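ホーム / 会社案内 / セルのお世話係について

セルのお世話係について

Ciketti（チケッティ）は、食卓まわりの作業を覚える双腕ロボットセル「Skindura」を組み立て、据え付け、そのあともずっと面倒を見ている会社です。社員は12名。工具箱を持って出かける人のほうが、机に向かっている人より多い会社です。

始まりは、Delali Amissahが自宅の台所で組んだ一台でした。皿を片づけさせたかったのに、最初の月はケーブルの取り回しだけで終わったそうです。その時のノートがいまも事務所にあり、新しく入った人は必ず読みます（字はかなり読みにくいです！）。現在の整備手順書の1章は、ほぼそのノートの清書です。

セルの一日

朝は電源を入れる前に、手でさわるところから始めます。グリッパーの指の付け根に指を当て、がたつきがないか確かめます。次にケーブル。アームが一番伸びた姿勢と一番たたんだ姿勢の両方で、輪になった部分が引っ張られないか、関節に噛まないかを見ます。余らせすぎると食器に引っかかり、詰めすぎるとコネクタが先に傷みます。この加減がおもしろくて、班の中でも流派が分かれています。

それから原点合わせです。左右のアームを決まった姿勢に戻し、角度のずれを記録します。許容を超えていたら、その日の作業は始めません。締め直して、もう一度。Arnout Jansenが書いた記録用のツール「Zokier」には、これまでに1533回分の原点合わせが残っています。グラフを眺めていると、ボルトがゆるみ始める時期がちゃんと見えてくるんです。見つけた時はみんなで大騒ぎしました。

作業台にもこだわりがあります。私たちは据え付け先の家や事務所にある普通のテーブルをそのまま使います。つやのある天板は光を返しますし、ステンレスの食器もよく光ります。カメラにとってはなかなかの難題で、だからこそ調整のしがいがあります。照明の向きを少し変え、露出を決め、指先が食器の縁に届く高さを測り直す。半日かけてぴたりと合った時の気持ちよさは、何度味わってもいいものです。 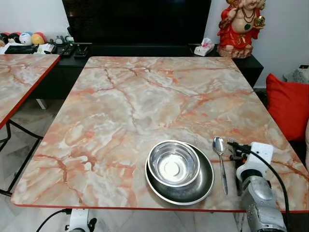

皿に重ねたボウルとスプーン。右手側にグリッパー。

食器の中でいちばん手ごわいのはスプーンです。平らな台に置いた細い柄をつまむには、指先を天板すれすれまで下ろさなければなりません。高さの設定が甘いと台をこすりますし、高すぎれば空振りします。Skinduraでは薄い紙を指先の下に差し込み、軽く抵抗を感じるところを基準にしています。昔ながらのやり方ですが、これが速くて確かです。重ねた皿とボウルはその次に試します。縁と縁が近いので、指の開き幅の設定が素直に結果に出ます。

修理のこと

不具合の連絡をいただいたら、まず直前の動作記録を送ってもらいます。指先の摩耗なら部品をお送りし、画面越しに一緒に交換します。手順は全部で10項目、慣れた方ならお茶が冷める前に終わります。関節の異音やケーブルの断線は、こちらから伺います。

外した部品は捨てずに持ち帰り、棚に並べています。これまでに718点。すり減り方を見比べると、そのセルがどんな動きをよくしていたのかが読み取れて、次の設計の相談はたいていこの棚の前で始まります。いまのグリッパーの指の形も、そうやって4回変わりました。

Oseiという場所

整備班の拠点は「Osei」と呼んでいる作業場です。元は自転車店で、天井のフックに予備のアームを吊るしています。入口の横には分解練習用の古いセルが一台あり、見学の方にもさわっていただけます。ねじを一本回してみるだけでも、きっと印象が変わります。お子さんの見学も歓迎です（うちの班は質問されるのが大好きなので、話が長くなったらすみません）。

一緒に働く人

毎年1月に整備見習いを募集しています。ロボットの経験は問いません。いまの班には、元ピアノ調律師も、元給食調理員もいます。音で異常に気づく人、食器の扱いがとにかくうまい人、それぞれの得意が手順書に書き足されてきました。最初の3か月は先輩と二人一組で回り、原点合わせと指先交換をひとりでできるようになったら、担当のセルを一台持ちます。

見学と応募のご連絡は、お問い合わせページからどうぞ。整備班が交代でお返事しています。

会社案内 / 整備手順書 / 見学 / 採用 / お問い合わせ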